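I have been folding jeans for most of July, and I'm still not sure I do it the way my mother would approve of.

Some of you asked what the new job at Ferkura involves, so I'll try to explain it properly (my last attempt, over dinner, lost everyone before dessert). We teach robots to do housework, and the teaching is done by hand. I hold a gripper in each hand, I fold a garment slowly and cleanly, and the recording goes off to become one more lesson. Then I shake the thing out and fold it again. By last night we had 2606 good recordings, and Timo Mühlbauer would like 3488 before we move on to the laundry basket, bless him.

The first few days were humbling! You think you know how to fold, and then you try it with two blunt jaws in place of ten fingers, and a trouser leg becomes a very slippery opponent. Sveva Carbone, who trained me, told me to stop hurrying and to finish every movement before starting the next — pinch, lift, pause, lay down. I still hear her voice when I'm putting sheets away at home.

My best session so far was 51 folds before lunch, and I was so pleased that I bought myself a pastry the size of my head. The afternoon was much worse, mostly because of the pastry.

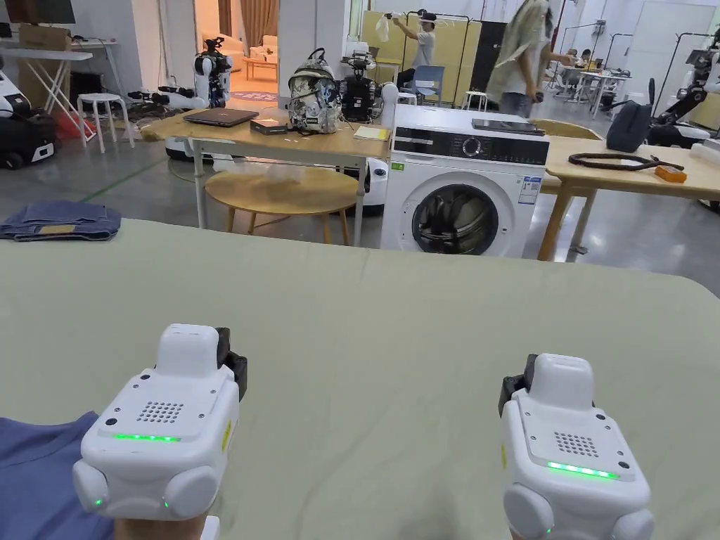 *Both grippers at the folding table, green lights on, with the jeans over on the left.*

Shirts are next, and I'm told the collars are where people start to lose heart. I've asked for the ones without buttons first. Timo says he'll think about it, so I'm ironing a few of my own this evening for practice.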